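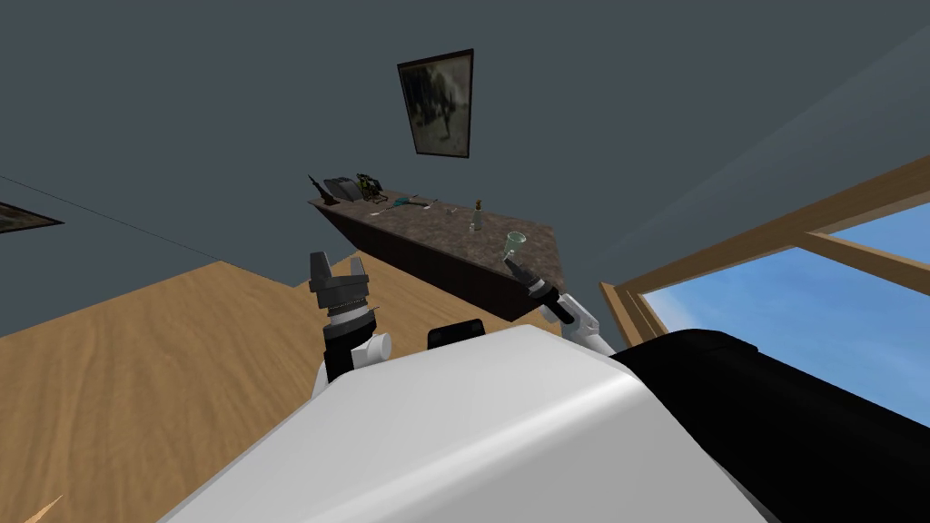
4. Hanging Framed Pictures with the Tullwood Rail Kit

4.1 Before You Begin

Read this section in full before drilling. The kit is intended for framed pictures on flat interior walls. Each hook supports a maximum of 8 pounds. Heavier frames require the Tullwood Anchor Set, sold separately.

CAUTION: Check for wiring and water pipes behind the wall. Do not drill directly above or below an outlet or switch.

4.2 Installing the Rail

1. Hold the rail against the wall at the desired height and mark both ends lightly in pencil.

2. Place a level along the rail. Correct the marks if necessary.

3. Drill one hole at each mark and press in the plastic anchors until they are flush with the wall.

4. Fasten the rail with the screws supplied. Tighten by hand only - a power driver may strip the anchors.

NOTE: On freshly painted walls, wait until the paint has fully cured.

4.3 Hanging the Frame

5. Slide one hook into the rail for each cord.

6. Attach the cord to both rings on the back of the frame. Trim any excess.

7. Lower the frame onto the hook and release it slowly. Adjust until level.

CAUTION: Do not hang frames above a bed or crib.

4.4 Care

Inspect all screws and cords every June. Replace any cord that shows fraying. Replacement cords may be ordered from the Sallach service desk under part number 439.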